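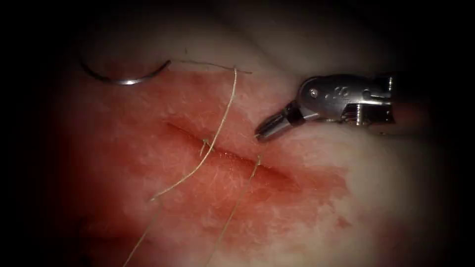 Workshop > Bench Practice > Robotic Suturing

Good Practice for Needle and Thread Work on a Two-Arm Bench
December 1, 2022 | Essam Chraibi
4 min read

These notes apply to the suturing bench at Bernthorpe and replace the sheet issued in March. Where they conflict with the instrument maker's instructions, follow the maker's instructions.

Before powering the arms

Log each instrument by its tag number. An instrument that has reached 16 logged sessions goes to Pietrzak for inspection and is not used until it comes back with a new tag. Open and close the jaws by hand through the full range. Look at the cables where they pass the wrist. A frayed strand, even a single one, takes the instrument out of service.

Cut thread to 15 cm for single knots and 18 cm for a short running stitch. Longer lengths loop around the wrist and are slow to clear. Record the needle count on the Julon card before anything is placed in the work area.

Moving the arms

Keep both jaw tips in view whenever either arm moves. If a tip leaves the view, stop, bring the camera to the instrument, and then continue. Do not search for an instrument by moving it.

Move one arm at a time until the needle is held. Motion scaling stays at the coarse setting for approach and goes to fine before contact. Close the jaws before traveling across the field.

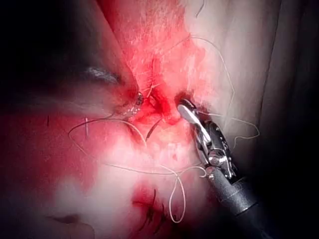

Should slack thread be cleared before the next pass of the needle?

Clear it first. Lay the free thread to the side away from the next bite, check that no loop sits over the wrist joint, and only then pick up the needle. Lift thread with the jaws lightly closed. Dragging it sideways over the tissue is a fault on the assessment form.

Tying

Tension is judged by eye on this bench, as the arms give no force feedback. Form the loop close to the tips and keep both wrists clear of it. The jaws should be nearly in contact when the tail is taken. 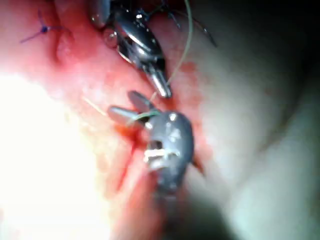 The rule for tension is to stop pulling when the thread goes straight. Any further travel loads the knot or tears the tissue, and neither shows on the console until it has happened. The pale green thread drawn taut between the two instruments is at that limit, with the jaw tips close together. From that position the only permitted movement is the next turn of the knot. Grip the thread at a tail that will be trimmed off. Serrated jaws mark it, and a marked section must not end up in the knot.

Cut tails short and to a matching length. Remove trimmings as they are made.

Passing the needle between arms

1. Hold the needle across the jaws, near the tips.
2. Bring the second instrument in with its jaws open. Stop short of the needle.
3. Close the receiving jaws on the needle and confirm the grip with a small movement.
4. Open the first jaws and back them away along their own axis.
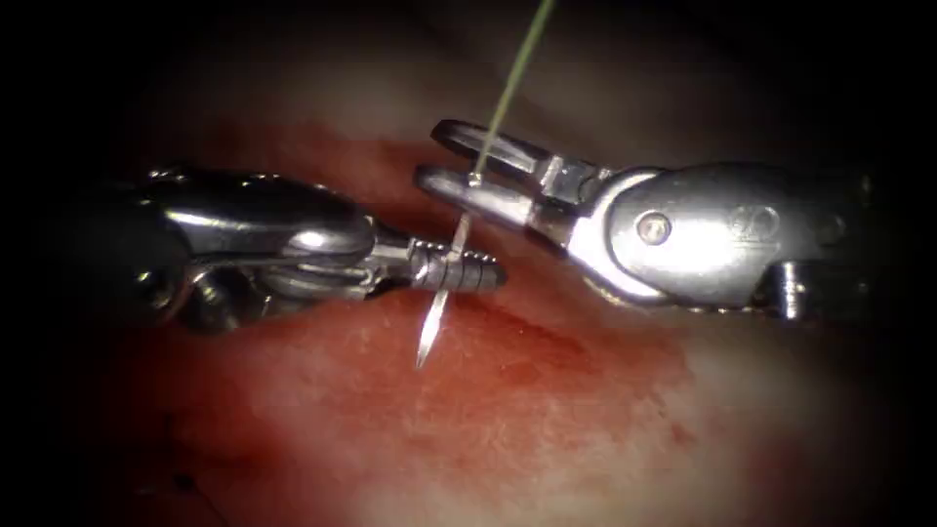 Both sets of jaws are closed on the needle between steps 3 and 4, and neither arm may travel during that time. Two operators sharing a console call out "holding" and "releasing." No other words are used for this.

Do not take the needle by its point or by the end where the thread is attached. A bent needle is discarded. Straightening one with the jaws damages both.

Shutting down

Straighten the wrists before withdrawing. Withdraw one instrument, then the other, with the camera on each. Count needles and enter the number on the Julon card next to the opening count. If the two differ, the arms stay where they are and the Sindach desk is called.

Cards are filed by tag number and kept for 1000 days.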